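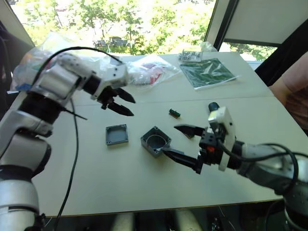
Según Tâm Huỳnh, lo primero que se aprende en Demness es que una caja mal cerrada se nota meses después, cuando ya está instalada en una pared y hay que volver con la escalera. La observación figura desde entonces en la primera hoja del manual de montaje que recibe todo el personal de nuevo ingreso.

Quiénes somos

Demness es un taller dedicado al montaje de pequeñas carcasas para electrónica: cajas, tapas y las placas que se alojan en su interior. Iniciamos nuestra actividad hace 20 años en un local de Gramitthorpe, con 2 bancos de trabajo y un único cliente, la casa Kjærgaard, que continúa confiándonos sus series cortas. En la actualidad contamos con 11 puestos de montaje y un almacén propio en Woltness.

Qué hacemos

Recibimos las piezas sueltas, las revisamos y las entregamos montadas. El procedimiento es el mismo para todos los encargos: la caja y la tapa se disponen por separado sobre la mesa, se comprueban los orificios de los tornillos en las cuatro esquinas y solo entonces se coloca la placa. Las superficies de trabajo son claras — una placa verde o una carcasa gris se localizan en ellas de un vistazo — y se despejan al término de cada lote.

Atendemos series de cualquier tamaño. El último pedido entregado a Kjærgaard constaba de 3191 unidades; otros no llegan a llenar una bandeja. En ambos casos, el cliente recibe la hoja de revisión firmada por la persona responsable del lote.

Formación y visitas

Cengiz Çınar dirige el área de formación, que admite alumnado en prácticas a partir de junio. Las personas interesadas en conocer el taller de Gramitthorpe pueden solicitar visita los jueves por la mañana, previa petición en recepción. El almacén de Woltness no está abierto al público.

Las consultas sobre presupuestos y plazos se dirigen a la oficina comercial, que responde por escrito e indica en cada oferta la fecha prevista de entrega.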